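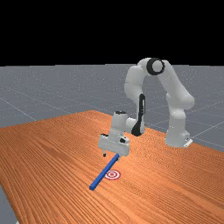

Figure 4.1. The simulated rod task: arm with parallel gripper, blue rod and target marker on the table.

Unit 4: Comparing grippers and controllers in simulation

These notes go with the lab sheet for Unit 4. Read them before your session and bring the results table from Unit 3, as you will need your joint limit settings again.

4.1 The task

The arm has to pick up the rod and bring it to the target marker. A run starts when the controller sends its first command and stops when the rod is released or when the time limit is reached. A run counts as a success if the middle of the rod comes to rest over the marker and the rod is lying flat. A rod that ends up over the marker because it was pushed there is logged as a push, with its own code in the results file.

The start pose of the rod changes from run to run. The marker moves too, but less. In some start poses the rod lies very close to the marker, as in Figure 4.1, and these are harder to score than you might expect. A small nudge can look like a good placement if you only check the final distance. Use the full log, which records the height of the rod at every step.

4.2 What is being compared

There are two gripper models and two controllers, which gives four pairings.

Gripper A is the plain parallel gripper with short fingers. Gripper B is the Moria model, also parallel, with longer fingers and softer contact settings. Both are mounted at the same point on the wrist. The longer fingers on B mean that the hand stays higher above the table when it closes, so the approach height must be changed when you swap them. Forgetting this is the most common mistake in this unit — the fingers drive into the table and the solver throws the rod across the floor.

Controller 1 is the position controller from Unit 2. It follows a fixed path worked out at the start of the run. Controller 2 is the Sendar controller, which reads the force at the wrist and slows down on contact. It is slower overall, and with the default gains it sometimes stops short of the rod and waits until the time limit. Raise the contact threshold a little if you see this.

4.3 Where to grasp

A long thin rod is an awkward thing to lift. Gripped near the middle it stays nearly level. Gripped near one end it tends to turn between the fingers, and the free end drags on the table. The planner picks the grasp point that needs the least wrist movement, and that is often an end. You can force a middle grasp with the setting grasp_bias. Run each pairing with this setting off first, then on, and keep the two sets of results apart.

4.4 Results from last year's group

Last year's group ran 1,000 start poses for each pairing with grasp_bias off. With Gripper A and Controller 1 there were 171 failed runs. Changing only the controller brought this down to 53. Most of the failures that remained were rods turning in the fingers after an end grasp, and 13 were time limit stops.

The Gripper B figures were not kept, as the approach height had been left at the value for A. You will be producing these yourselves.

4.5 Limits of the simulation

Contact between the finger and the rod is handled by the Zelluvance contact module. It treats the fingertip as a flat pad with one friction value. Real pads wear and pick up dust, and the grip changes over a day of use. The simulated rod is also perfectly straight and stiff. Treat small differences between pairings with care, and do not report a difference unless it holds over at least three random seeds.

4.6 To hand in

One results table covering all four pairings, with grasp_bias off and on.
A short note (one page) on the failures you saw with Gripper B.
The settings file for your best pairing.

Reading: Nic Giolla lab notes, section on contact thresholds. The June version has the corrected units.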